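Section 6 – Setting the clocks and getting the hub to agree with them

Vusley Home Timer, set-up guide for tenants and owners. Revised June 5, 2019. Replaces the stapled sheet from Grethe Bech.

Read section 3 first if the hub is still in its box. This part assumes it's on the wall, plugged in, green light steady.

Before you start

You need the hub code (sticker on the back, four digits – on most units it's 2083 until you change it), the small Plistine key for the meter cupboard, and a phone on the house wifi. Guest wifi will not do.

CAUTION: Do not open the hub cover with the power on. Two screws, live terminals behind.

6.1 Setting the hub clock

1. Hold MENU until the screen blinks.
2. Enter the code. Press OK.
3. Scroll to TIME. Press OK again. It's slow, wait for it.
4. Set hours with the up arrow, minutes with the down arrow. Yes, only one direction each. Overshoot and you go all the way round.
5. Choose 12 or 24 hour. Pick one and stick with it for the whole house.
6. Press and hold OK until it beeps.

Note: if the screen goes back to blinking after the beep, the backup battery is flat. Replace it, then repeat from step 1.

6.2 Daylight saving

Leave AUTO on. If AUTO is grayed out the region isnt set – go to REGION, pick yours, come back.

Units with the Luvach board do not have AUTO. On those you change the hour by hand twice a year.

6.3 Clocks the hub does not control
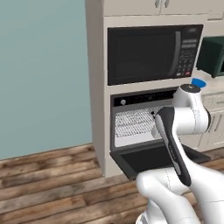 The hub looks after heating, hot water, hall lights and the outside tap. Everything else keeps its own time and has to be set on its own buttons. Kitchens are where people get caught out. With a microwave built in over a wall oven, the kind with a small display strip at the top of the panel and the keypad under it, check the appliance's own booklet for the clock steps. Same goes for bedside clocks, the car, and the old thermostat upstairs if it was left on the wall. Set these after the hub, never before, so you're copying from one source.

Note: some ovens will not heat until their clock is set. Not a fault. Set the clock, try again.

6.4 Programming a heating period

1. From the main screen press PROG.
2. Pick a day group. WORK, REST or ALL.
3. Set START, press OK.
4. Set END, press OK. END must be later than START, the hub won't run a period past midnight. Use 2 periods instead.
5. Set the temperature.
6. Press SAVE. If you press BACK you loose the lot.

Up to 3 periods per day group. A fourth overwrites the first with no warning.

CAUTION: Hot water has its own menu. Do not set it below the mark printed inside the cupboard door.

6.5 After a power cut

Short cut: nothing to do, the battery holds the time. Check the hub against your phone anyway.

Long cut: the hub comes back showing dashes. Programs are kept, clock is not. Do 6.1, then wait for the green light before touching PROG.

Green light doesn't come back – see section 2, resetting the breaker.

6.6 Changing the code

MENU, old code, SECURITY, new code twice. Write it in the box at the back of this guide. Forgotten codes mean a full reset at the Dambrauskienė service desk and all programs go with it. Bring the serial number.

Questions on the wiring side go to Josué Rezende. Leave a message with the flat number and which light is on – green, amber or none.

Section 7 covers the outside tap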